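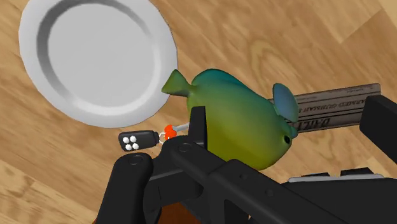
A grey plate on the wood-grain tabletop.

Skatville Community Hall: Kitchen and Supper Room Safety Checklist, with Comments

Walk-through completed April 18, 2024. Next one due in July, before the winter supper season gets properly going.

Hello everyone, and thank you for putting the kettle on for me when I arrived, it was a cold morning and I was very glad of it. I've kept to the usual order so you can hold this one up against the last. Each item is marked OK, Attention or Fix Before Next Use, and I've written my comments underneath, probably at greater length than you wanted (I do go on, and Effie Jardine has told me so more than once).

1. Entry and exits

Front doors open outward and latch back properly: OK
Side door clear inside and out: Attention
Exit signs lit: OK

Comment: The side door opens beautifully now that it's been planed, and whoever did that deserves a slice of something. Outside is another matter. The wheelie bins have crept back across the path, and a person with a walker would have to go over the garden bed to get past them. Please move them to the far side of the tank and leave them there, even on bin night.

2. Floors

Supper room boards sound, no lifted edges: OK
Kitchen vinyl: Fix Before Next Use
Mats lie flat: Attention

Comment: The vinyl has curled up at the join in front of the sink, just where you'd be standing with a pot of hot potatoes. Tape will get you through one weekend and no more. Struan Laing has a quote of $259 from MacRitchie to lift that strip and glue it down again, which seems very fair to me, and I'd say yes to it. The mat by the urn needs a rubber backing or else it needs to go.
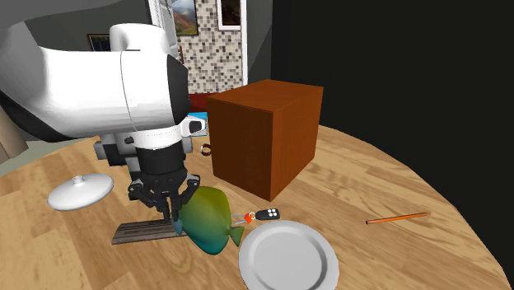
Checklist and comments by Catriona Ogilvie
Hall safety visitor, Skatville and district

3. Tables and chairs

Folding tables lock at the legs: Attention
Round tables steady under hand pressure: OK
Chairs stacked no more than 8 high: Fix Before Next Use

Comment: I leaned my full weight on each of the round tables, which is not a dainty test but it is a good one, and they held without a wobble. Two of the folding tables have a catch that looks closed when it isn't. I've tied a bit of red wool around the legs so you'll know them. Don't put the tea things on those until the catches are replaced, and please don't let anybody take the wool off because it looks untidy!

The chair stacks were up to 11 high behind the stage curtain. I know there's a shortage of room back there, and I know it's tempting at the end of a long night when everyone wants to get home, but a stack like that will come down on a child sooner or later. The Drastberg trolley is sitting in the shed doing nothing at all and would solve most of this.

4. Stove, urn and hot things

Gas shut-off labelled and within reach: OK
Urn on a stable bench, cord not hanging: Attention
Fire blanket and extinguisher in place, tags current: OK
Oven mitts in good condition: Fix Before Next Use

Comment: Gillespie Ritchie has made a lovely clear label for the gas, in letters I could read without my glasses. The urn cord still loops down over the front of the bench. Turn the urn a quarter to the left and the cord will run along the wall. As for the mitts, you can see daylight through both thumbs. Bin them, buy new ones, and don't let anyone rescue them for the rag bag and then use them again (it has happened).

5. Crockery and serving

Plates and bowls free of chips and cracks: Attention
Heavy platters stored below shoulder height: Fix Before Next Use
Knives in block or sheath: OK 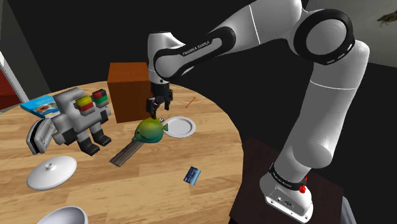
The big platters are the ones I'd most like to see moved, as the only way to get at them now is from the step stool with both hands over your head. Put them in the bottom cupboard where the spare tablecloths live, and send the tablecloths upstairs. They won't hurt anybody if they fall. I set aside the chipped bowls in a box marked for the tip.

6. First aid

Kit on its hook and complete: Attention
Emergency numbers posted by the phone: OK

Comment: Burn gel is out of date and the small plasters are all gone. The Adov refill pack has both. Morag MacBrayne has offered to pick one up next time she's in town and will leave the receipt in the tin.

Items marked Fix Before Next Use should be initialled on the sheet inside the pantry door once they're done. Ring me if my handwriting on the carbon copy defeats you, I'm home most evenings after tea.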